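**Teaching by demonstration** is a way of programming a robot by showing it the task. A person either moves the arm by hand, known as kinesthetic teaching, or steers it from a distance with a controller - this second method is called teleoperation. The joint positions are recorded and later used to train a control program.

Many demonstrations are first collected in simulation, where a tabletop task with coloured blocks is a common choice.

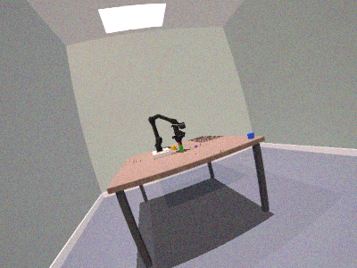

How many demonstrations does a robot need? Simple tasks may need only a few, while tasks with varied starting positions need more. The Livell training set, compiled by Ilari Seppälä and Chaimae Ragab, holds 30 for each of its 15 tasks.

Recordings in which the operator hesitates or drops an object are often removed before training.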